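Incidencia: la celda de reposición falla al coger bolsas de Aloo Sev
Equipo: celda Poltik, estantería de aperitivos, balda central
Abierta por: Rui Marinho
Estado: en seguimiento

Síntoma. El brazo se detiene con error de agarre en las bolsas moradas de Balaji. Con las Crunchem trabaja bien. El fallo sale casi siempre cuando hay una bolsa tumbada delante de las que están de pie.

Comprobado hasta ahora: presión de vacío correcta, ventosas cambiadas en diciembre, cable de la cámara sin holgura. Reinicié el controlador Cemico 2 veces y el error volvió. 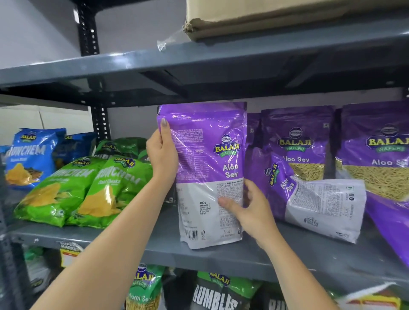
Pasé entonces a revisar la referencia de colocación. El modelo de la balda se grabó con todas las bolsas rectas y el plástico morado da muchos reflejos. Si el paquete queda inclinado, el sistema toma el brillo por un borde y calcula mal el punto de agarre.

Sáb. 16 de agosto. Celda parada y bloqueada. Recolocación a mano de la balda central antes de grabar la referencia nueva. Exposición de la cámara bajada de 40 a 32 en el perfil de bolsas brillantes. 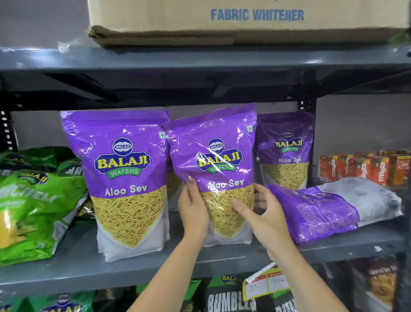 Bolsa de Aloo Sev de pie, sujeta con las dos manos en la balda central.

Prueba con 4 bolsas de pie: sin error. Prueba con una tumbada: error de agarre otra vez. La exposición ayuda pero no basta. Grabo una segunda referencia con el envase tumbado y la etiqueta trasera hacia arriba.

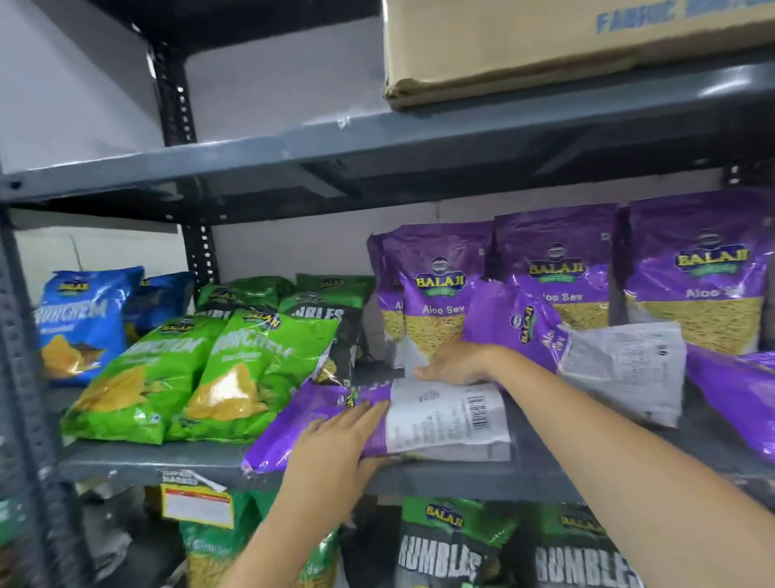 Bolsa tumbada con el código de barras a la vista, entre las Crunchem verdes y las moradas.

Pendiente: cargar la segunda referencia, repetir el ciclo completo y enviar el registro a Aguiar. Hasta entonces la balda central se repone a mano.

Comentarios (3)

Aguiar, soporte: Mandad también el perfil de cámara, sin él no puedo comparar.

turno_tarde: En Drornuvdale nos pasaba igual con bolsas metalizadas. Lo dejamos con dos referencias y un difusor en la luz.

Rui Marinho: Perfil adjunto. Lo del difusor lo miro el lunes.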